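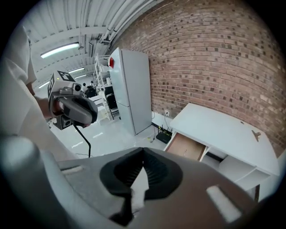

Sala do fundo: frigorífico encostado ao tijolo, estante ao lado e a secretária branca com a gaveta aberta.

Ata da reunião de segunda-feira, arrumação da sala do fundo

Presentes: a Gertraud Egger, a Eirlys Nicholas, o pessoal da Stovley que conseguiu vir e eu, que fiquei outra vez com a ata (já vai sendo tradição!). Começámos às 13 horas, com o café ainda a fazer, e peço já desculpa pela minha letra, que passei isto a limpo a partir de um caderno cheio de setas.

1. Ata anterior
Lida e aprovada. A Gertraud pediu só para corrigir o nome da Griffiths, que eu tinha escrito com um f a menos. Está corrigido.

2. A secretária branca
Foi o ponto que levou mais tempo, o que me surpreendeu, porque eu achava que ia ser o frigorífico. A Eirlys quer que a secretária fique onde está, contra a parede de tijolo, e eu concordo com ela: a parede ali é bonita e trabalha-se bem naquele canto. A Gertraud preferia virá-la para ficar de frente para a entrada. Experimentámos imaginar a coisa com os braços abertos, a fazer de tampo, e a passagem ficava apertada demais. Fica onde está.
Quanto à gaveta, o interior é de madeira clara e merece melhor sorte do que levar com canetas rebentadas. Combinámos que passa a ser para material de escrita e fita métrica, e que as faturas da Relteck vão para uma pasta. Falta encontrar a fatura 911, que a Gertraud jura ter posto em cima de qualquer coisa branca (nesta sala, isso ajuda pouco).
O pequeno gancho de metal no tampo, do lado direito, fica também. Houve quem o quisesse tirar, mas a Eirlys pendura lá o saco e defendeu-o com tanta convicção que passámos à frente.
Por baixo, o compartimento branco fica reservado para o papel de impressora. Só papel, por favor!

3. Frigorífico
Continua a ser de todos. Decidimos que cada pessoa põe o nome no que é seu e que à sexta ao fim do dia se tira o que não tiver nome. A Gertraud ofereceu-se para fazer a primeira ronda e pediu que ficasse escrito que não se responsabiliza por iogurtes. Ficou escrito.
Falou-se em comprar um segundo, mais pequeno, da Clovholm. Eu era a favor, confesso, mas não há onde o pôr sem tapar a passagem e a ideia caiu. Voltamos a ela se a equipa crescer.

4. Estante metálica e cadeira preta
A estante branca ao lado do frigorífico fica com as prateleiras divididas assim: em cima, as coisas leves que se usam pouco; no meio, as caixas do projeto Clovholm; em baixo, tudo o que pesa. A Eirlys vai fazer etiquetas, e pediu-nos que não as arranquemos para escrever recados (acho que estava a olhar para mim).
A cadeira preta costuma ficar mesmo à frente da estante e quem quer chegar às prateleiras tem de a empurrar. Passa para junto da mesa branca, mais ao fundo. Levámos dois minutos a decidir isto e foi o momento mais eficiente da tarde.

5. Parede de tijolo e janela
A Griffiths mandou uma proposta para pintar o tijolo de branco. Li-a em voz alta e a reação foi imediata: ninguém quer. Aquela mistura de tons, do bege ao vermelho e ao castanho-escuro, é das coisas de que mais gostamos na sala, e de branco já temos o canto junto à janela e o teto inteiro. Fico encarregue de responder com simpatia e de perguntar, já agora, quanto nos levariam só para limpar as juntas.
Sobre a janela alta, a Gertraud gostava de um estore para as manhãs de sol. Eu gosto tanto da luz que ali entra que votei contra, e a Eirlys também. Ficámos em pedir amostras de um tecido bem claro, e decidimos quando as tivermos na mão.
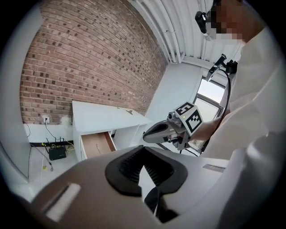 6. Luzes do teto
As lâmpadas fluorescentes do lado esquerdo ficam como estão até dezembro. Quem sair por último apaga-as todas, incluindo a do fundo, que é sempre a esquecida.

7. Tarefas
Eirlys: etiquetas da estante e lista do que está em cada prateleira.
Gertraud: ronda do frigorífico, amostras para o estore e a famosa fatura 911.
Eu: resposta à Griffiths, pasta para as faturas e mudança da cadeira.

8. Outros assuntos
A Eirlys perguntou se podíamos ter uma planta. Podemos! Quem tiver uma que aguente pouca rega, traga.
A reunião acabou com o café já frio e a próxima fica para segunda, à mesma hora, na mesa branca.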